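Peklow open day, who went?

peklow_regular
21 January 2019
Got back from the open day at the Flarner lab. Tickets were 15 dollars and the arm demo ran 50 minutes. I took this from the front row.
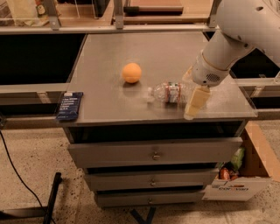 Arm at the cabinet, gripper by the bottle

The task was clearing the top of the cabinet one item at a time. Slow, but I liked that they let it run with no talking over it.

hladun_fan
Same session. I thought it was too slow to show the public. 12 minutes in, people near me were checking their phones.

MGillies
Slow is fine by me. A bottle on its side is harder than an orange, and clear plastic is a pain for cameras. I'd rather watch that than a dance routine.

hladun_fan
Sure, but then say so up front. Half the room had no idea why it was hard.

peklow_regular
Lilla Kelemen did explain it in the Q&A — you may have left by then.

hladun_fan
I did leave. Had a bus.

jswanson70
Were the drawers part of it? I'm going to the June one with two kids and they'll want to see it open something.

peklow_regular
Not in my session. Someone asked and she said drawers were a separate demo. Email them before you book.

MGillies
And sit on the left if you can. The arm comes in from the right and its wrist gets in the way.

jswanson70
Will do, thanks. Is there parking?

hladun_fan
Street only. Take the bus.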